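Caring for Household Textiles: A Conversation with Josiane Guillot

The textile lending collection at the Gasness Institute for Domestic Crafts holds 163 knitted and woven pieces, most of them given by families in the region. Josiane Guillot has overseen the collection for 12 years. She spoke with the Institute's newsletter in September, shortly before the opening of the new study room on Cirlow Street.

Ms. Guillot came to the work by way of a commercial mill. She was employed at Stidora as a finisher, inspecting blankets and scarves before they were packed for shipment, and she credits that period with teaching her to read cloth by hand.

"At the mill you had very little time with each piece," she said. "You learned to run your palm across the surface and stop where something felt wrong. I still do that before I look at the label or the donor's letter."

The collection lends to schools, theater groups and private members. Loans run for 58 days, a term that Ms. Guillot set herself and has defended on several occasions. A shorter loan, in her view, encourages borrowers to rush the return and to pack badly. A longer one leads them to forget that the article belongs to the Institute.

Asked what damage she sees most often, she named creasing ahead of moths or stains. "People are afraid of insects, and they should be careful. But far more wool is harmed by being folded on the same line year after year. The fibers along that line become thin, and one day the fold is a tear."

Her advice to members is to refold stored knitwear every season, placing the new folds away from the old ones, and to pad each fold with a roll of plain cotton. Heavy blankets should lie flat on a shelf with nothing on top of them. Scarves may be rolled. She does not approve of hanging any knitted article, however light, and the Institute removed its last hanging rail shortly after her appointment.

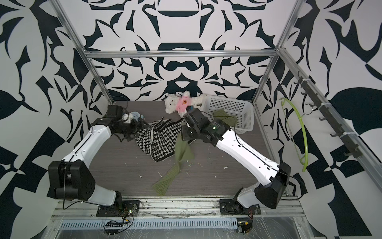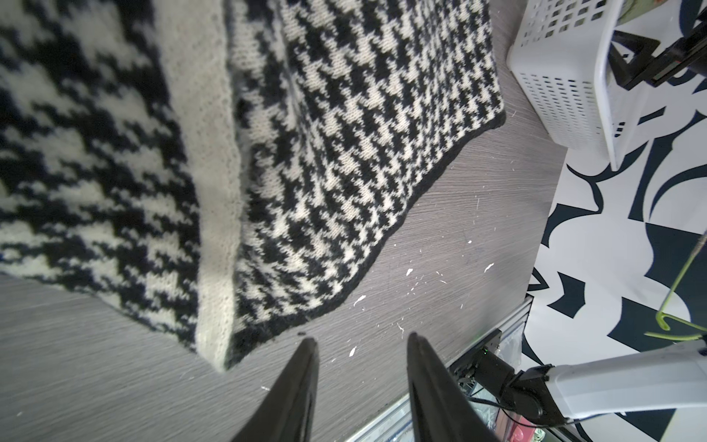
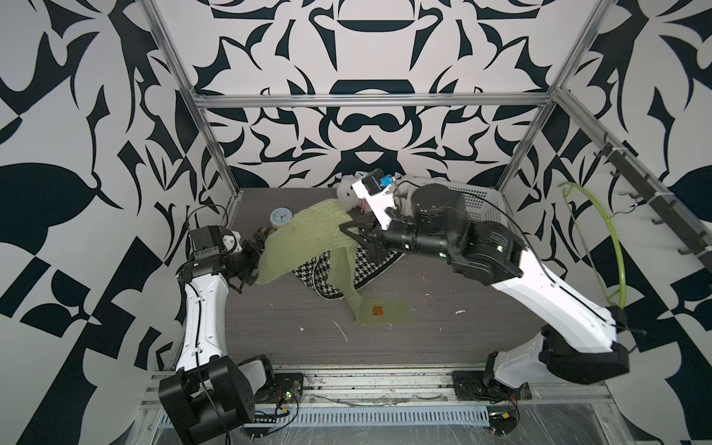 Washing is a subject on which Ms. Guillot receives many letters. She recommends that wool be washed by hand in cool water with a small amount of mild soap, and that it be lifted from the basin with both arms supporting the weight. Wringing is to be avoided entirely. The article should then be pressed between towels and laid out to dry at its original measurements, away from direct sun.

"I ask members to write down the length and width before they begin," she said. "It takes a minute. Without those numbers you are guessing, and people nearly always guess too large and stretch the piece."

She is less strict about repairs. The collection accepts visible darning, including darning in a color that does not match, provided that the yarn is of similar weight to the original. Several of the most frequently borrowed items have been mended more than once. Ms. Guillot considers the repairs part of the record and enters each of them in the register with the name of the person who carried it out.

The largest single gift of recent years came from the Coşkun family, who operated a knitting workshop in the town until their retirement. It included pattern books, sample swatches and a set of order ledgers, and the cataloging is still under way. The ledgers have proved especially useful in dating pieces that arrived with no papers.

"There is a blanket we had always placed a generation too late," Ms. Guillot said. "The order was written down, with the yarn and the price and a complaint about the delivery. I was very pleased to find the complaint."

The new study room will allow members to examine pieces at a table without taking them on loan. Gloves will not be required for wool, but hands must be washed and rings removed. Pens are not permitted. An annual membership costs $200 for schools and theater groups, and individual rates are available at the front desk. Requests to view items from the Coşkun gift should be made in writing to Ms. Guillot's office.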